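겨울 시골길 타래 (길어요, 천천히 봐주세요)

1/
드디어 쓰는 Akumberg 가는 길 이야기. 미루고 미루다가 오늘 점심 먹고 앉아서 쓰기 시작했어요. 커피 옆에 놓고 쓰는 중이라 중간중간 텀이 있을 수 있음!
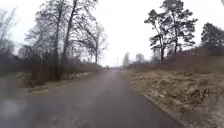 Akumberg 들어가는 좁은 길. 잎 다 떨어진 나무들이랑 하얀 하늘.

2022년 1월 14일

2/
저는 이 길이 그렇게 좋더라고요. 누가 보면 그냥 시골 도로인데 (그냥 시골 도로 맞음) 차선도 없고 턱도 없고 양옆으로 바로 흙이랑 마른 풀이 시작되는 그 느낌이 있어요. 도시에서 맨날 보도블록만 밟다가 이런 데 오면 숨이 좀 길어짐.

3/
일단 위치부터. 저는 Marikar에서 출발했고요, 거기서 101번 버스를 타면 Jerkley까지 갑니다. Jerkley에서 내려서 걸으면 Akumberg까지 11킬로미터예요. 네, 11킬로 걸었습니다. 왜냐고 물으시면 그냥 걷고 싶었어요.

4/
버스는 45분 걸려요. 자리는 널널했고 히터가 발밑에서만 나와서 발은 익고 코는 시린 상태로 갔습니다ㅋㅋㅋ 창가 앉을 분들은 오른쪽 추천해요. 왼쪽은 중간까지 계속 창고랑 주차장만 나옴.

5/
Jerkley 정류장에 화장실 있냐고 전에 물어보신 분 계셨는데, 있긴 있어요. 근데 겨울엔 잠가놓더라고요. Marikar에서 꼭 해결하고 타세요. 이건 진짜 중요해서 번호 하나를 통째로 씁니다.

6/
길 얘기 계속. 처음 시작은 평범한 동네 길이에요. 집 몇 채 있고, 담장 있고, 멀리서 개가 짖고. 그러다 언덕 하나 넘으면 집이 뚝 끊기고 위 사진 같은 길이 나와요. 앞으로 쭉 뻗어서 저 끝에서 점처럼 좁아지는 길. 저는 이런 직선이 나오면 괜히 신나요. 걷는 사람한테는 사실 지루한 구간인데 이상하게 좋음.

7/
아스팔트 색이 예뻤어요. 어두운 회색인데 왼쪽으로는 띠처럼 좀 닳아서 밝은 데가 있고. 축축해 보이는 회색이랑 하얀 하늘이랑 지푸라기색 풀이랑... 이 조합으로 스웨터 뜨고 싶다는 생각을 한참 했어요.

8/
(뜨개질하는 분들 여기 계시죠? 회색 바탕에 지푸라기색 한 줄, 그리고 덤불 색깔. 저 붉은 기 도는 갈색이요. 실 추천 받습니다. 까끌까끌한 거 말고요 저 목이 예민해서)

9/
나무 얘기도 해야죠. 왼쪽에 가늘고 키 큰 애들이 바짝 붙어서 모여 있고, 그 옆 길 가까이에 동그랗게 가지 퍼진 작은 나무가 하나 있어요. 저는 이 작은 애가 제일 좋아요. 뒤쪽에 있어서 좀 뿌옇게 보이는 게 연필로 살살 그린 것 같음. 무슨 나무인지는 모르겠어요. 잎이 없으니까 더 모르겠음. 혹시 가지만 보고 아시는 분?

10/
제 식물 지식은 솔방울 있으면 소나무 수준이라서요. 지난번에 자작나무라고 자신 있게 올렸다가 세 분이 동시에 아니라고 해주셔서 그 뒤로 조용히 삽니다.

11/
겨울나무는 잔가지 보는 맛이 있는 것 같아요. 여름에는 그냥 초록 덩어리인데 겨울에는 가지 하나하나가 다 보이잖아요. 하늘이 파란 날보다 이렇게 허연 날이 훨씬 잘 보여요. 흐린 날 산책 싫어하시는 분들 많던데 저는 흐린 날파입니다. 눈도 안 부시고!

12/
바람 안 불면 최고인데 그날은 중간부터 좀 불었어요. 모자 날아갈까 봐 손으로 누르고 걷다가 팔 아파서 그냥 가방에 넣었더니 이번엔 귀가 얼음. 귀마개를 가져갔어야 했는데 현관에 곱게 놔두고 왔더라고요.

13/
복장 물어보시는 분들 있을 것 같아서 적어요.
위: 얇은 긴팔, 플리스, 바람막이
아래: 기모 레깅스에 등산 바지
양말: 울 양말 한 켤레, 가방에 여분 한 켤레
장갑: 손가락 나오는 거 (후회함)
신발: Wiltier 목 올라오는 거

14/
Wiltier 신발은 3년째 신고 있어요. 광고 아니고 제 돈 주고 샀습니다. 밑창이 딱딱한 편이라 아스팔트만 오래 걸으면 발바닥이 좀 피곤한데, 길 가장자리 풀밭으로 내려가면 또 편해요. 그래서 아스팔트 걷다가 풀 밟다가 왔다 갔다 했어요.

15/
풀밭이랑 도로 경계가 은근 재밌어요. 오른쪽은 아스팔트 끝이 살짝 올라와 있고 바로 자갈이랑 마른 풀이에요. 별생각 없이 걷다가 발목 꺾기 딱 좋은 높이니까 조심하세요. 저는 휴대폰 보다가 한 번 휘청했습니다. 아무도 못 봤길 바람.

16/
차는 많이 안 다녀요. 제가 걷는 동안 만난 차가 14대. 셌냐고요? 네, 심심해서 셌어요. 그중에 트랙터가 두 대였는데 두 분 다 손 흔들어주심. 저도 너무 크게 흔들어서 뭔가 도움 요청하는 사람처럼 보였을 것 같아요.

17/
그래도 길이 좁으니까 차 오면 풀밭 쪽으로 한 발 비켜 서세요. 마주 오는 차 보이는 쪽으로 걷는 게 마음 편하고요. 어두운 옷 입으실 거면 가방에 반사띠라도 하나 다세요. 겨울엔 해가 금방 넘어가요. 저는 형광 연두색 띠를 달고 다니는데 안 예쁘지만 뭐 어때요.

18/
중간에 가게 없습니다. 진짜 하나도 없어요. 물이랑 먹을 거 다 들고 가야 해요. 제 도시락은 주먹밥 두 개(참치, 김치볶음), 삶은 달걀, 귤 네 개, 보온병에 보리차.

19/
주먹밥은 겨울에 들고 다니면 밥이 딱딱해지잖아요? 참기름을 평소보다 조금 더 넣고 랩으로 싼 다음 수건으로 한 번 더 말았어요. 이러면 그나마 괜찮음. 따끈하진 않은데 돌은 아닙니다. 김은 따로 가져가서 먹기 직전에 싸세요, 눅눅한 김은 용서가 안 돼요.

20/
근데 먹을 데가 마땅치가 않아요. 벤치 같은 게 없어서 쓰러진 통나무에 방석 깔고 앉았어요. 접이식 방석은 겨울 산책 필수품이라고 생각합니다. 얇은 것도 있고 없고 차이가 엄청나요. 엉덩이가 따뜻해야 경치가 보임.

21/
귤 까먹는데 그 냄새가 찬 공기에 확 퍼지는 거 아세요? 그 순간 때문에 겨울에 걷는 것 같기도 해요. 귤껍질은 당연히 봉지에 담아서 집까지 가져왔고요. 가방에서 이틀 동안 귤 냄새 남ㅋㅋ

22/
소리 얘기도 하고 싶었어요. 처음엔 음악 들으면서 걷다가 나중엔 이어폰을 뺐거든요. 그랬더니 잔가지끼리 부딪치는 소리가 들려요. 달그락보다는 훨씬 작고, 사각사각보다는 딱딱한 소리. 표현을 못 하겠네요. 녹음해봤는데 바람 소리만 퍽퍽 들어가서 지웠어요.

23/
새는 많이 못 봤어요. 덤불 안에서 뭐가 계속 부스럭거리길래 한참 서서 기다렸는데 끝까지 안 나와주더라고요. 작은 새였을 거라고 믿고 있습니다. 믿고 싶습니다.

24/
이 길 6월에 온 적도 있어요. 그때는 완전 다른 데 같았어요. 양옆이 초록으로 꽉 차서 길이 더 좁아 보이고, 풀이 허리까지 오고, 날벌레가... 날벌레가 정말 많았습니다. 입 벌리고 걸으면 안 돼요. 경험담이에요.

25/
둘 중에 고르라면 저는 겨울이요. 멀리까지 트여 보이고 벌레 없고 땀 안 나고. 대신 손 시려서 사진 찍기 힘든 건 감수해야 함. 여름파 여러분의 의견도 존중합니다. 그늘은 여름이 낫죠 인정.

26/
Akumberg 다 와서는 길이 살짝 내리막이에요. 저 멀리 지붕들 보이기 시작하는데 그때부터가 은근 멀어요. 보이니까 다 온 것 같아서 마음이 풀리는데 다리는 계속 걸어야 하는 그 구간. 여기서 남은 귤 하나를 먹었습니다.

27/
마을은 작아요. 빵집 하나, 우체국, 작은 광장. 빵집에서 호두 들어간 둥근 빵이랑 핫초코를 시켰는데 핫초코가 엄청 진해서 숟가락으로 떠먹었어요. 안경에 김 서려서 한동안 아무것도 못 봄. 창가 자리 의자가 라디에이터 바로 옆이라 거기 앉으시면 못 일어납니다.

28/
호두빵은 하나 더 사서 집에 가져왔는데 다음 날 구워서 버터 발라 먹는 게 더 맛있었어요. 가시는 분들 꼭 두 개 사세요. 오후 늦게 가면 없을 수도 있대요.

29/
돌아올 때는 Akumberg에서 바로 Marikar 가는 버스 탔어요. 자주 없으니까 시간표 미리 찍어두세요. 저는 놓치고 다음 거 기다리느라 광장을 몇 바퀴 돌았어요. 11킬로 걷고 나서 광장 돌기, 추천하지 않습니다.

30/
집에 와서 바로 씻고 양말 벗어보니 발뒤꿈치에 물집이 하나. 크진 않은데 위치가 딱 신발 닿는 데라 다음 날은 슬리퍼 생활했어요. 물집 자주 생기는 분들은 출발 전에 미리 테이프 붙이세요. 저는 맨날 알면서 맨날 안 붙여요.

31/
얼마나 걸렸는지는 비밀... 은 아니고, 자꾸 멈춰서 나무 쳐다보고 앉아서 먹고 해서 남들보다 훨씬 오래 걸렸을 거예요. 빨리 걷는 분들은 제 속도 참고하지 마세요. 저는 산책계의 달팽이입니다.

32/
난이도 물어보신 분께: 오르막은 초반 언덕 하나뿐이고 전부 포장길이에요. 다만 쉴 데가 없어서 체력보다 지루함이랑 싸우게 될 수도 있어요. 같이 수다 떨 사람 있으면 금방이고, 혼자면 팟캐스트 몇 개 받아 가세요. 중간에 신호가 약해지는 데가 있으니 꼭 미리 받아두시고요.

33/
강아지 데려가도 되냐는 질문도 방금 왔는데, 목줄 짧게 잡으시면 괜찮을 것 같아요. 덤불에 뭐가 살긴 사니까 냄새 맡느라 신날 듯. 근데 11킬로는 작은 친구들한테 길 수 있으니 중간에서 돌아오는 코스로!

34/
다음엔 반대 방향으로 걸어보려고요. Akumberg에서 빵 먼저 사고 Jerkley로. 그러면 통나무에서 호두빵을 먹을 수 있잖아요? 왜 이 생각을 이제 했지.

35/
실 추천이랑 나무 이름은 계속 받고 있을게요. 보리차 다 식었다... 저녁하러 갑니다, 답글은 밥 먹고 달게요!

36/
아 맞다 하나 빼먹음. 보리차 보온병은 뚜껑 꼭 확인하세요. 제 여분 양말이 왜 여분 역할을 못 했는지는 상상에 맡깁니다🧦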